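Estate and Household Services: Sorting Jewelry and Small Accessories

Dec 3, 2019

The Salazar Residents' Association has completed the first part of its household sorting program, which began in September. Members taking part were asked to gather watches, bracelets, necklaces and other small accessories from drawers, coat pockets and bathroom shelves, and to place them together in one open box before deciding what to keep. A total of 129 households returned the sorting sheet.

Oriana Acuña, who coordinates the program, recommends working on a bed or another soft, flat surface. Small items that slip from the hand are less likely to be damaged there, and chains can be laid out at full length. Pearls should be separated from watch buckles and metal clasps before they are put away, as strands that are stored together with harder pieces are easily scratched.
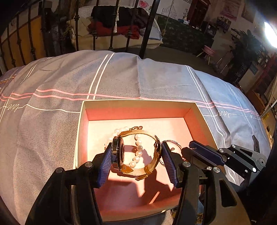

A leather-strap watch and a strand of pearls over an open cardboard box.

Members are reminded that leather straps should be kept away from damp rooms. Watches that are not in regular use may be stored with the strap closed in a loop. Fine chains should be fastened at the clasp and stored singly, in paper envelopes or small cloth bags. Items of unknown value should not be cleaned at home prior to appraisal.

Appraisals will be offered by Izzati Sumampouw at the association office. Each household may bring up to three pieces, and 63 appointments remain open. Requests should be addressed to Aileen Talavera and should include the member's name, unit number and a short list of the pieces.

Sorting sheets for the second part of the program, covering scarves, belts and handbags, may be collected at the front desk.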